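4. Setting up the table cell

4.1 Before you start

Read section 3 first if the arm has been moved or the base has been unbolted. Power stays off until step 4 below. One person can do the whole set-up in under 60 minutes.

CAUTION: Stay outside the reach of the arm whenever the drive light is on. The stop button must be within reach of the person at the console.

4.2 Cloth, cables and dishes

1. Pull the green felt tight over the tabletop and tuck the edges under. A wrinkle taller than 3 mm will shift the height reading.

2. Run the arm cables along the floor and check that none of them passes under a table leg or crosses the path of the arm.

3. Set out the Seltico practice dishes. Use plain colored plastic only. Mix cups and bowls, keep the large pieces apart, and leave room for the fingers between neighbors. Small cups may stand close to a large dish.

4. Switch on the controller and open the overhead view. The whole felt surface should be in view, with the arm coming in from the bottom.

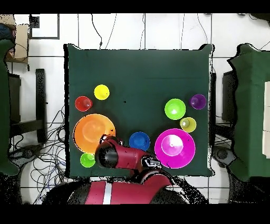 5. Select Table > Find Edges. If the outline on the screen does not follow the felt, enter the four corners by hand and save.

Note: Black fringes along the table edge in the overhead view are sensor noise. They do not need to be cleaned up before you save.

4.3 Checking the gripper

6. Jog the arm to the hover position at 34 percent speed or less. The fingers should point down and clear the rim of the tallest cup.

7. Look at the gripper from the side camera. Check the wire under the red housing. It needs enough slack for a full wrist turn but must not hang below the fingertips.

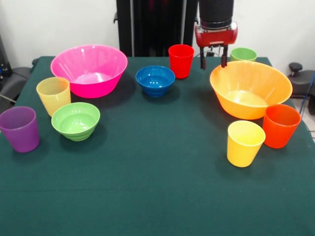 If the wire does hang too low, press the stop button, switch off the controller and re-clip the wire at the wrist. Repeat step 6 afterward.

8. Open and close the fingers five times with nothing between them. Both should travel the same distance. If one lags, see 7.2, Finger belts.

9. Write the cycle count in the cell log. Finger pads are due for replacement every 1000 cycles. Order pads from Sostero, attention Ruth Tindall.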